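Skip to content
Search this site Search Clear

Filed under: Course Materials > Retail Operations > Front End Skills

Retail Operations 2: Front End Skills
Handout for Unit 4, Bagging Packaged Snacks and Candy in Paper Carriers

Read this before the practice session. Bring it with you, along with the Unit 3 sheet on scanning order. The written check at the end of the unit covers both.

1. Why snacks get their own unit

Most of Unit 3 dealt with heavy goods: cans, jars, bottled drinks. The rule there was weight at the bottom. Snack and candy orders don't follow that rule very well. The packets weigh little, they are full of air, and they slide against each other. A carrier that would hold a week's canned goods can look full after a handful of chip packets, and the customer will still say, correctly, that it weighs nothing.

Two kinds of damage come back to the service desk. The first is crushed contents. The second is a torn carrier, usually at the handle. Both are avoidable at the bagging stage.

2. The carrier

We use the medium paper carrier from Losetti for all practice work. It comes in cartons of 200. Stores in the Mtshali group use a similar bag with a wider base, so students placed there should expect a small difference in how it stands.

Parts you need to know by name:

Rim. The top edge of the bag. Once it creases it stays creased, and a badly creased rim folds inward and gets in the way of loading.

Gusset. The folded side panel. It must be opened fully before anything goes in.

Base. Folded and glued. Press it flat from the inside with your palm.

Handles. Two, one on each long side. On paper carriers these are usually twisted paper cord, glued under a patch inside the rim. The glue patch is the weak point. A handle pulled straight up holds well. A handle pulled sideways peels.

Never open a carrier by yanking the two handles apart. Pinch the rim, separate the sides, and put one hand inside.

When you do need to lift or steady a bag by its handle, take the loop at the top of its curve. The cord is narrow and easy to miss against a patterned counter, so look at it before you reach.
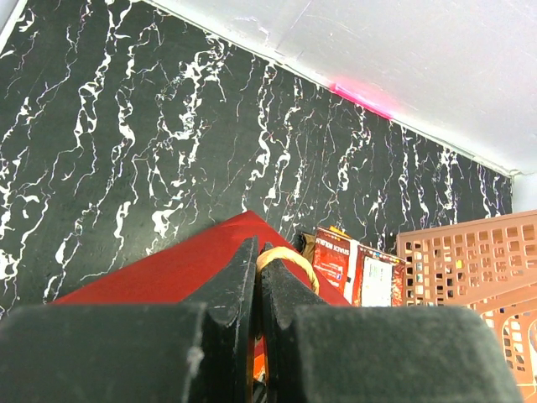 3. Standing or lying down

The usual way is to load a carrier standing up. Stand it on the counter, base flat, handles folded outward over the rim so that they hang clear of the opening.

For light packets there is a second way, which is to lay the carrier on its side and slide the goods in through the mouth. It is slower. Use it when:

- the packets are wide and would have to be bent to go in from the top
- the gusset will not stay open
- the bag keeps falling over because nothing heavy is going in it

If you load on the side, keep the mouth facing you. Hold the far handle or the upper rim so the bag does not travel away as you push. Flat packets go against the lower panel first. Leave the last third of the bag empty until it has been stood up again, as everything will drop toward the base.

The loading order is worked out before the first packet goes in. Look over the goods waiting beside the bag and sort them by how they behave: stiff kraft packages, soft wrappers, air-filled packets, bags of loose candy. A small pile is fine as long as the item on the bottom of it is one that can take the weight. 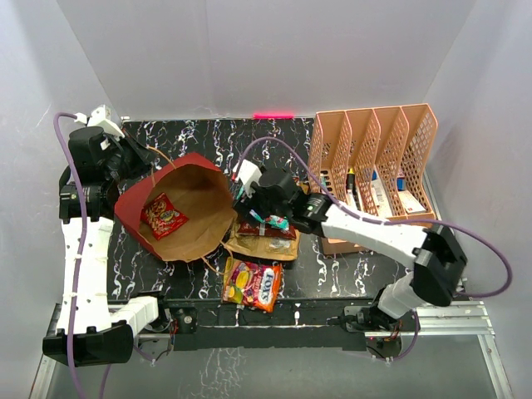
Stiff packages make the best base layer. They give the bag a floor and let it stand without support. Candy bags come next, laid flat, with the contents shaken level. Air-filled packets go on end along the sides. Single wrappers fill whatever gaps remain, and should never be left on top, where they fall out when the customer picks the bag up by one handle.

4. Common faults

Overfilling. Goods should stop below the rim. If the handles will not meet without pressing on the contents, start a second bag.

Mixing with cold goods. Condensation softens paper quickly. Chilled items go in a separate carrier, even if there is only one of them.

Sharp corners. Heat-sealed packet ends can be stiffer than they look. Turn them inward.

Dragging. Do not drag a loaded carrier along the counter by the handle. Lift it, with a hand under the base.

5. Practice task

Work in pairs. Each pair has 40 minutes and one set of goods. Pack the set once standing and once on the side, then swap. Enter your times on the Darix sheet under task code 2395. Faults are marked by your partner using the list in section 4, and you both initial the sheet.

Return all packets to the tray unopened. Carriers with sound handles go back on the shelf folded. Torn ones go in the paper recycling.

Reading for Unit 5: the Mirkosik guide to returns and refunds, chapter 2.

Contact the course office | Copyright Retail Operations Program | Back to top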